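Search this site
Enter keywords Go

Bench Practice Group, October minutes
Held at Illham, upstairs room, 9 start
Also on the line: Rullthorpe, Coetzee and the Kulis office

I took notes again, so apologies for the typing and for anything I've squashed together. Shout if I got your site wrong and I'll fix it before the next one goes out.

1. Last minutes
Agreed, with one fix. I'd written that Coetzee wanted the arm powered down between every task. They wanted it powered down between every operator, and that's a big difference when you're trying to get through a shift! Corrected.

2. The handover sheet
We spent way too long on this one, but I think we got somewhere. Rullthorpe went back through the log and found 143 entries with no sign-off by the incoming operator. Out of 415, so a third of them, more or less, and they were pretty embarrassed (they shouldn't be, mine would look worse). Most were lunch changeovers. People say "it's all yours" and wander off.

What we settled on: the outgoing operator writes down the tool fitted, the speed setting and anything odd, and the incoming operator initials it before touching the enable switch. No initials, no motion. Kulis asked if a message in the chat would count. It doesn't, the sheet stays with the bench.

3. Speed near people
Coetzee has been running at 80 percent of the bench limit whenever a second person is inside the tape, and they'd like everyone to do the same. Illham was fine with it. Rullthorpe was not, they think a second person shouldn't be inside the tape at all while the arm is live, and I have to say I lean their way. We went round it a few times and then it was nearly time for coffee.

For now the stricter rule stands at Rullthorpe and the 80 percent rule everywhere else, and we look at it again next time with the stop-distance numbers in front of us. Kulis is pulling those together.

4. Emergency stops
Quick one. Test at the start of each shift, both buttons, and write it down. If one is sticky, the bench is out of use until it's swapped. Please don't tape a note on it and carry on (you know who you are, and so does the tape).

5. Soft items on the bench
This was the part I was looking forward to. The draft guidance only talks about rigid parts, and half of what we handle now is fabric and squashy stuff. Illham's wording, which I liked a lot:

- Fingertips come down slowly over cloth, and the operator watches the thumb side as closely as the top fingers.
- Folded cloth is treated as one item until the layers are clearly apart.
- Anything stacked gets checked for wobble before the arm is enabled.
- Leave a clear stretch of table to move into.
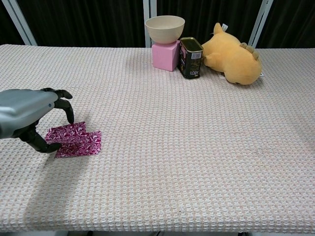 Item 5: hand at the folded cloth, with the bowl on its pink block farther back.

Rullthorpe wanted "slowly" turned into a number. Fair point, but none of us had one we'd stand behind, so it stays as a word until we do. Coetzee also asked about textured table covers and whether fingertips can snag on them. Good question and no answer yet! They'll run a few tries on their own bench and report back.

6. Any other business
Kulis would like the drafts sent out earlier than the night before. Noted, and sorry, that's me.
The spare key for the Illham cabinet is still missing. Check your coat pockets.

Actions
Illham: retype section 5 and send it round.
Rullthorpe: put the new handover sheet out at every bench and try it until we meet again.
Coetzee: snag tries on covers.
Kulis: stop-distance numbers.
Me: send the drafts earlier.

Next meeting is at Rullthorpe, same start time, and they've promised better coffee.

Contact the group | Copyright Bench Practice Group | Back to top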